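Slat (game piece)

A slat is a narrow, flat strip of wood used as a playing or sorting piece in tabletop building sets. It is usually kept together with blocks and tiles, and the three are treated as one family of parts. Slats are told apart from rods, which are round, and from planks, which are wider and laid flat.

History

Loose strips left over from joinery were handed to children long before anyone sold them. The workshop at Brorwood listed "marked slats" in its price book of 1847, at 248 to the crate. Later makers, among them Kleinschmidt, sold them in smaller boxes with blocks included. 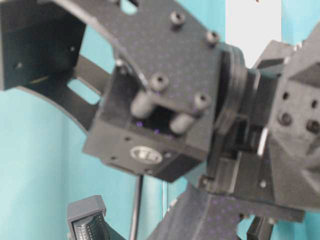 The Kleinschmidt boxes went out of production when the firm moved to furniture, and most slats in use today are cut locally.

Marking

Slats are often left unfinished apart from one painted band. The band shows which set a piece belongs to and gives players a fixed point for lining up two pieces side by side. Paint is normally thin and chalky - a thick coat changes how the piece sits against its neighbors. Knots and dark spots in the wood are accepted as long as the strip is straight.
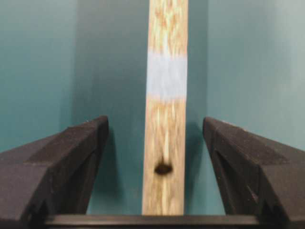 Upright slat with a light-blue band and a dark spot near the lower part.

Use with blocks and tiles

In the Clirkar rules, written down by Nikola Górecki, each player starts with 6 slats and a free choice of blocks. Slats are stood on end and blocks are laid between them. Tiles are thinner than blocks and mark places on the table where no slat may stand. Pieces out of play stay on the table, well apart, so that they are not mistaken for part of a build.
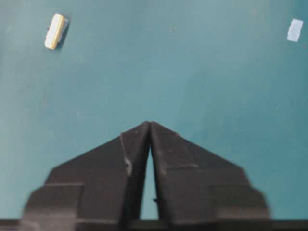 Thilini Karunaratne's version drops the tiles and allows slats to be laid flat across two blocks. Both versions are played at Vulcombe, where the yearly meeting is held in November.

See also: Block (game piece); Tile (game piece); Stacking games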